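Chapitre 2
Entretenir une cellule de préhension

Dans le chapitre précédent, je vous ai laissés avec un bras branché, calibré, et sans doute l'envie de lui faire attraper tout ce qui traîne sur l'établi. Je vous comprends ! Mais on va d'abord parler d'entretien. Oui, déjà. J'ai longtemps enseigné les choses dans l'autre ordre, la programmation d'abord et le chiffon ensuite, et mes étudiants passaient des soirées entières à chercher dans leur code des erreurs qui se trouvaient sur la table.

Ma première leçon en la matière, je la dois à Mỹ Trương, avec qui j'ai partagé l'atelier de Galtisville pendant mes débuts. Notre cellule, la Laryea, ratait ses prises depuis le matin, toujours du même côté, et moi je réécrivais la trajectoire pour la énième fois. Elle a regardé le plan de travail, elle a gratté un bout d'adhésif du bout de l'ongle et elle m'a demandé quand j'avais refait le quadrillage. Jamais, évidemment. Nous en étions à 427 cycles et je n'y avais pas touché une seule fois (je ne savais même pas qu'il fallait y toucher).

Le quadrillage, donc. Dans une cellule d'apprentissage comme celles de ce livre, on trace les cases au ruban de masquage, directement sur la surface. C'est bon marché, ça se pose en une demi-heure, et ça s'use. Les doigts de la pince frôlent le ruban, un bord se soulève, un morceau part avec la pièce suivante, et petit à petit vos repères ne sont plus ceux que vous aviez mesurés. 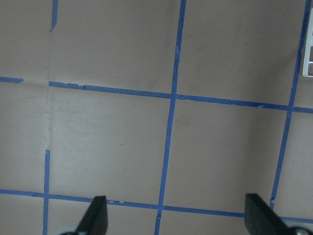 Je commence toujours par les croisements, parce que c'est là que deux épaisseurs se superposent et que le ruban plisse. Ensuite je suis chaque ligne avec le doigt, bras à l'arrêt et alimentation coupée, et je marque au crayon tout ce qui accroche. Une bande effilochée, je la remplace en entier. J'ai essayé les rustines, croyez-moi, et ça finit en millefeuille !

Viennent après les patins de la pince : un chiffon sec, un coup d'œil aux faces d'appui, puis les vis de fixation. On détaillera tout cela à la section 2.2, avec la fiche de contrôle que nous utilisons encore chez Trarnberg. Avant de tourner la page, prenez votre carnet et notez l'état de votre propre surface, case par case. Vous en aurez besoin pour le premier exercice.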